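We use cookies to remember your settings and count visits. Accept | Manage choices

Greseck opens its remote training room to outside labs

Robotics firm Greseck has opened the room where its operators teach robots household jobs by remote control. Outside labs can book time there starting in April.

Operators sit at one of 2 stations and drive a robot arm with a pair of hand controllers. Each run is recorded, including the arm's movements and what its camera sees. The recordings are then used to train software that tries to do the same job without a person steering it.

"You show it the task the way you would show a new coworker, only many more times," said Ruth Kershaw, who manages the program. "People are surprised how slow they are on the first day."

The current set covers 19 tasks, among them closing drawers, sorting boxes and picking up flat items such as picture cards. Operators have recorded 191 runs of the card task so far. Kershaw said 81 of those were kept for training. The others were dropped for long pauses, poor grips or a card set down in the wrong spot.

New operators begin in a simulator called Temero before they touch a real arm. It uses the same controllers, and a run can be reset with one button. 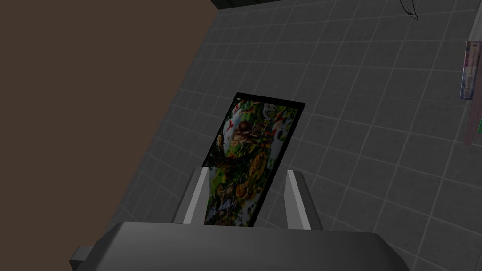 Arturo Bassi, who trains the operators, said flat objects take the most practice. A person closing the fingers too early pushes the card away, and a person coming in at a steep angle hits the floor. He asks beginners to stop just short of the object, check the angle and then close.

Labs that book the room may bring their own tasks and keep their own recordings. Greseck has not published its rates. A second room is planned at its Uvska office, but the company gave no opening date.

Comments (3)

Remo Colombo
Do the controllers give any feedback when the fingers touch something? That was my main trouble with an older setup.

Naheed Kazmi
I would like to know if the dropped runs are saved anywhere. Bad grips can be useful too.

Bevan Sheehan
Any word on rates for small schools?

Contact the newsroom | Copyright Parisi News | Back to top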